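Progress report to Drandport, 6th June
Prepared by Saimi Kiiskinen, Mirklow

**Work since March.** The question you are funding is whether two arms on one bench can take over simple shop-floor chores: sorting small parts, clearing a surface, putting things back. We have logged 1,577 attempts against a target of 2,000. Pick and place on a taped grid is now routine enough that we leave it running while we set up the next task. 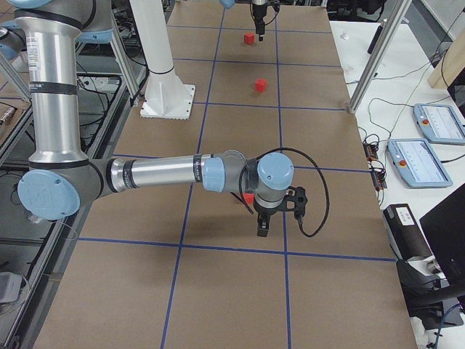

Small blocks are the easy end of the work. Cloth is still poor. In the last folding run, 15 of 23 towels had to be finished by hand, and the arms took far longer than a person would. Handing an object from one arm to the other works with rigid items only.

**Spending.** On budget, apart from replacement gripper fingers. Keskinen has quoted for a second set - we would like your approval before ordering.

**Next period**

- Finish the remaining attempts
- Repeat the towel task with softer fingertips
- Start shelf restocking at the Gurus store, with staff present

We don't expect to recommend unattended use in a shop this year.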